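Oswood cell 2 - setup and upkeep notes

README for the teardown/rebuild cell. Covers bringup, daily checks, what breaks. Edited in a hurry in September after the move from Tutstead, so parts of it still describe the old bench. Fix what you find. Ask Nélida Toledo for write access.

What's in the repo

config/ - poses, gripper limits, fixture offsets
calib/ - hand-eye and table calibration, newest on top
tasks/ - one folder per part: drive, memory, cpu, gpu
logs/ - not tracked, lives on the Jorkholm box
tools/ - jog script, gripper test, offset checker

Bringup

1. Air off, estop in, walk round the table once.
2. Power the controller, wait for the second beep. Not the first.
3. Start the Jorkholm box, then the bridge. Other order works half the time and then you get stale joint states.
4. Release estop, home the arm at 5 percent speed.
5. Run tools/gripper_test. Wants 48 good cycles. Anything less, stop and look at the finger screws.
6. Run tools/offset_check against the fixture plate. Limit is in config/limits, don't edit it to make the check pass (Santino, I saw the commit).

Fixture plate

Printed, so it creeps. Bolted into the table slots, torque by hand, snug only. Overtightened twice at Tutstead and cracked both times. Re-teach the plate after any bolt is touched, even if it "didnt move". Spare STL is in the Navarrete folder, print solid, posts up.

Gripper

Fingers are printed too. Replace as a pair. Fidel Herrera keeps spares in the drawer under the controller. After a swap: zero, gripper_test, then one slow dry run with nothing held. Grip force for drives is set in config/drive, lower than for the GPU. Don't share the file between tasks.

Squeak on closing = dry rail. One drop of the light oil, wipe, cycle it. Squeak on opening, tell Gopinath.

Tower placement

Case goes flat on its side, open side up, panel off before it goes on the table. Push it to the stops, then clamp. Pull loose cables away from the drive cage, the planner dosn't know about cables.

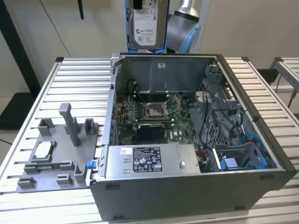

Drive task starts from the high approach pose, then straight down, no diagonal moves near the cage. If the drive touches early the force guard trips and the arm backs off on its own. Clear the fault on the pendant, check the cage for cable, start again from approach. Two trips in a row, re-teach. Do not jog it in by hand with the guard off.

Known problems

- Bridge drops after around 64 runs. Restart it, homing not needed.
- Offset check reads high first thing in the morning. Let it warm up, run it again.
- Memory task still uses Tutstead poses. Do not run unattended.
- Pendant clock is wrong, log times come from the Jorkholm box.

Changes

Write them in CHANGES with your initials. Calibration files never get overwritten, add a new one. Diane Sawatzky signs off anything in config/limits.

TODO: cable hook for the drive side, second set of stops, redo the memory poses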